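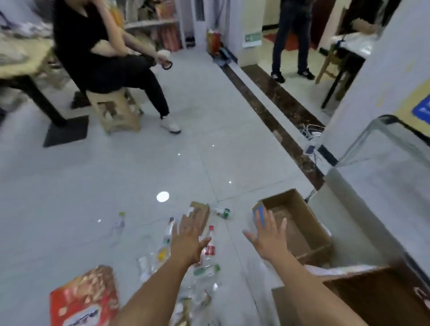
Which gripper goes on the arm for the February bottle runs? The Cisance two-finger, with the soft pads, unless the suction cup does a lot better on labels than it has so far.

29 January 2019

Went through the gripper logs again. 200 picks each, same arm, same controller settings, bottles only. Troltley suction cup dropped 100 of its 200, nearly all on ribbed or crushed bottles where the seal won't hold. Cisance dropped 41. Closing force is still at the default and the pads slip on the smooth shoulders. Haven't tried the Pawłowska three-finger yet, the adapter plate has the wrong bolt circle. Reordered, part 1421.

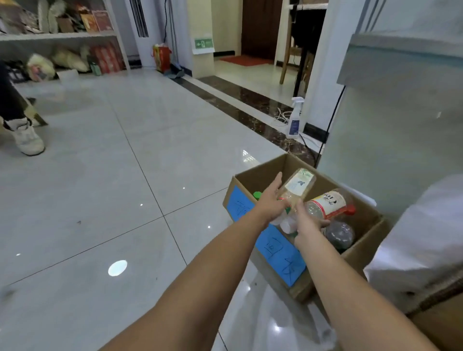
Grasp point is the next thing to settle. So far the planner goes for the middle of the body every time, and that's the part that buckles. By hand it's easy to take a bottle near the neck, like the left hand has the cream-labeled one over the box, and the neck is stiff enough to close on hard. The red-capped one is being held sideways, so the planner needs a lying-down case too - right now it only has one approach angle.

To do: add neck grasp to the Sirance config, rerun the Cisance at higher force, check camera exposure with the ceiling lights on. Glare on clear plastic is still killing the depth image. Cup stays on the shelf for now.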